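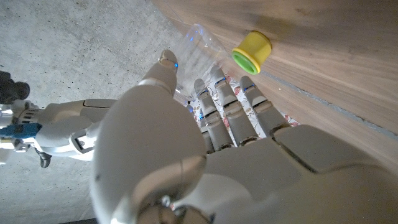
Clear plastic cup with faint ridges down the sides, on show at the Nollico open day, Notdale, Sat 14 March.

Nollico makes and packs small plastic goods for the kitchen and the picnic bag: cups, tubs, lids, scoops, that sort of thing. The works is on the edge of Notdale, behind the old bus garage, and opens its doors to the public once a year. I had meant to go the last two times and missed both. This year I booked in December, which was early enough to get a morning place.

You book a half-hour slot for the tour and can stay in the display rooms as long as you like afterwards. Mine was the second tour of the morning. The sign on the main road points to the goods entrance, so drive past it and take the next left for the visitors' car park. There are 24 spaces and they were full when I arrived. I parked on the road by the allotments and walked back, which took five minutes.

At the desk you sign in, get a paper badge and put your coat on a rail if you want to. They ask you to take off loose scarves and to keep bags zipped up. Ear plugs are handed out in a little paper packet. Take them. The moulding hall is loud, and the guide's voice comes through a speaker on a strap that only works well if you stand near the front.

Our group was 12 people, mostly couples, plus a family with two boys of about junior school age. The tour goes round one way and does not double back, so if you want a longer look at something you have to hang behind and then catch up.

First stop was the material store. The plastic arrives as pellets in large bags and is sucked through pipes in the ceiling to the presses. The guide passed round a tub of clear pellets and a tub of white ones. They feel like dry rice and get stuck to your hands. Regrind, meaning trimmings and rejects chopped up to be used again, goes in a separate bay. None of it goes into the drinking cups, but it does go into plant pots and the trays they use inside the works.

The moulding hall was next. Visitors stay inside a painted walkway. The presses open, drop what they have made onto a belt, and shut again, and that is more or less the whole of it, repeated all day. What I had not thought about before was how much the shape of a cup is decided by how it comes out of the mould and how it stacks. The ridges on a thin cup stiffen the wall, so it does not buckle when you pick it up full. They also stop stacked cups from sticking together quite so badly. There is a small step inside near the base for the same reason. I went home and looked at the picnic cups in our cupboard and they have the step as well.

After that came inspection, which I thought was the best part of the tour. Cups are pulled off the line at set times and looked at against a lamp. We were each given one with a fault and asked to find it. Mine had a tiny burr on the rim that I could feel with a fingertip and could hardly see. The boys found theirs much faster than the adults did.

Packing was quiet, as that line does not run on a Saturday. The cups go into sleeves of 30, and the sleeves into cartons. The guide let people have a go at filling a sleeve by hand. It is harder than it looks – the last few cups want to push the whole stack out of the other end – and most of us ended up holding the sleeve against our stomachs.

The display rooms are upstairs, up one flight or by the goods lift if you ask at the desk. The first is a sort of history room, with old catalogues in glass cases and a shelf of measuring jugs in colours you do not see now. The labels are typed and clear. I would have liked dates on more of them. One case is given over to lids, all laid out by size, and there were several people bent over it the whole time I was in there.

The second room is the one with the everyday things set out on tables, and I spent most of my time in it. Nollico shares this room with Gava, who print furnishing fabric in the unit next door. The result is that washing-up and table things are displayed in front of curtain lengths, and it works better than you would expect. The one I liked was a white cloth with pink and red roses joined up by leafy stems in olive green and brown, repeated all the way across. It had been hung up behind one of the tables with the creases still in it. An hour with an iron would have done it good, but the print itself is lovely, old-fashioned and not fussy, and I could see it in a spare room.

The table in front of it had a medium-brown wood-grain top, with paler streaks running along its length, and the things on it were few and plain. The pale yellow sponge was one of them, square with soft rounded edges and a bit puffy. I am particular about sponges. The ones with sharp corners never seem to last in our house, as the corners tear off on the cheese grater and then the rest goes. A square one also stands up on its edge behind the tap, where a long one falls over. There was something round and yellow as well, lemon-like in size and colour, with a white label wrapped partly round it. It was a cheerful sort of table altogether, with the yellows against the roses.
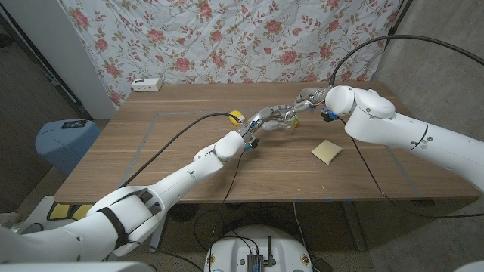
Further along there is a long bench where you can handle samples of the current range. Tubs and lids are mixed up in a box and you are invited to match them, and people got quite competitive over it. The clip-on lids are easy. The push-on ones come in sizes so close together that I got two wrong, and the lady beside me said she had given up on matching lids at home years ago and now just uses a plate. There was also a tray of scoops, and a card explaining which size goes with which kind of packet. I picked up a coffee scoop that I wanted to buy, but that one is only sold to the trade.

Gava had a table of offcuts near the door, priced by the piece and folded over a rail. I looked for the rose print and there was none among them. The member of staff on the table said it could be ordered by the metre, with a wait of two or three weeks, and wrote the reference on the back of my badge. I bought a piece of blue check instead, enough for a tray cloth and possibly a pair of pot holders.

The tea room is called Shao and is run separately, in what used to be the drawing office. It has big north windows and the original plan chests, now used for cutlery and napkins. I had a pot of tea and a cheese scone. The scone was warm and a good size, and the butter came in a dish instead of a foil packet. Cold drinks are served in the works' own cups, and there is a bin by the door for putting them in afterwards, which go back downstairs to be chopped up. It was busy from late morning and I shared a table. If you only want a drink, there is a hatch at the side with a much shorter queue.

The shop is at the bottom of the stairs on the way out. It is small, one room with shelves on three sides, and it is mostly seconds and ends of lines. Prices are written on stickers by hand. I came away with a pack of 12 clear cups, two tubs with lids that do match (I checked them before paying) and a washing-up brush. They take cards. Bring your own bag, as they had run out of carriers before I got there and people were leaving with their arms full.

A few practical notes for anyone thinking of going next year. The floor on the tour is smooth and can be dusty with pellets near the store, so wear flat shoes with some grip. The whole route downstairs is level. There are toilets by the desk and another set next to the tea room. No photographs in the moulding hall, but upstairs you can take as many as you like. Children are welcome on the tour from age seven, and younger ones can go straight up to the display rooms with an adult.

My only real complaint is about the signs, both on the road and inside. Two people in our group went into the wrong building altogether and joined us late. Upstairs, the second display room is behind a door that looks like an office, and I saw several visitors do the history room, go for tea and leave without having found it. Look for the door past the last case of lids and push it open.

I was there for just under three hours. The tour is free, and so are both display rooms. Bookings for next year will be taken at the desk or by post from the start of December.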